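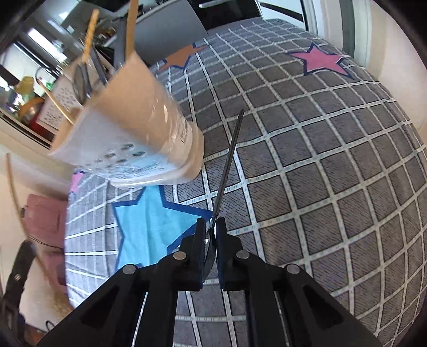

Sostevmont School
Under-14s football coach wanted, August start

Our girls' and boys' squads finished the season with more muddy shin pads than points, and Coach Shibata has moved north with her whistle. We need a replacement for 2 evenings a week plus away fixtures, including the annual trip to Nenevitz, 90 minutes by minibus with singing.

You'll need a coaching badge, a first aid certificate and a high tolerance for parents who once had trials somewhere. We pay £28 a session. Boots are your own affair.

Write to Ravinder Zacharias, Head of PE, by Jul 7, 2026. One page, please. He reads slowly in cup season.

12 shares · 3 comments
Print this page | E-mail to a friend
© Sostevmont School | Contact | Back to top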